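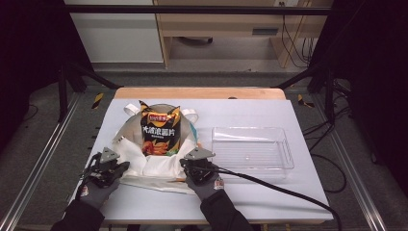 Getting the packing cell back on its feet

June has been all about the packing cell. I spent most of it on my knees with a flashlight in my teeth, so apologies to everybody who wrote in about the Brastlow build and heard nothing back. I'll get to it!

Quick recap if you're new. We run a small bench cell that we call Mallet (long story, there was a mallet). You work it with a pair of hand-held grippers, each one on its own cable, and the job at the moment is groceries and a tote bag. Chips in, chips out, over and over. Chips are a rotten thing to pick up, by the way. Squeeze near the top seal and you're fine, squeeze in the middle and the whole bag puffs up and slides out sideways.

Anyway, the fault. The right gripper had started reading open when the jaws were shut. It didn't do it every time, maybe a couple of times in a session, and always when I reached across to the far side of the board. I blamed the software first, of course. I went back to the old version, then forward again, then I reinstalled the Noteo driver from scratch and lost an evening to it. Same thing. The log had stopped dead at line 3047 and I got weirdly attached to that number before I worked out that it meant nothing.

Ramesh Tiwari came over, looked at it for a minute and asked me to reach for something while he held the cable. Gone. He let go, I reached again, and back it came. So, the connector! The cable comes off the back of the gripper, runs over the board and drops off the side of the table, and all that hanging weight was pulling on the plug whenever I stretched. I felt a bit silly.

The fix was boring and took 15 minutes. New plug, a little more slack at the gripper end, and a clip under the table edge to take the weight. Leave the slack on the gripper side of the clip, please - I did it the other way round first and had to cut the tie and start over.

While I had everything apart I did the rest of the jobs I'd been putting off:

Jaws. I took the fingers off both grippers, wiped them down with alcohol and put them back with fresh screws. One of the old screws was chewed up badly enough that I had to drill it.

Plates. The grey triangular plates on top have to sit flat or the tracking drifts. The left one had worked loose. Snug is plenty, and if you lean on the driver you'll strip the thread.

Frame. I went around every joint on the black frame with a hex key, then checked the crossbar with a level. It was low on one side, so I shimmed it with a bit of card that I fully intend to replace with something better (I won't).

Zeroing. Jaws fully shut, hold, save. Then fully open, hold, save. Do it with your gloves on, because that's how you'll be holding the things later. With bare hands I get a different number at the open end. Mine now reads 1229 on the right side and it has stayed there all week.

After that I ran 33 packs in a row, both hands, reaching as far across the board as I could stand. No false opens. The tote flopped over on me more than once but I can't pin that on the electronics.

Still on the list: the spare plugs from Tronness, which are on back order, and doing the same clip on the left cable. That one hasn't given me any trouble yet, but it has the same plug and I'd like to get to it before it does. I also want to tidy up the cables on the floor at the right, and if you've got a cheap way of doing that on carpet, leave me a comment.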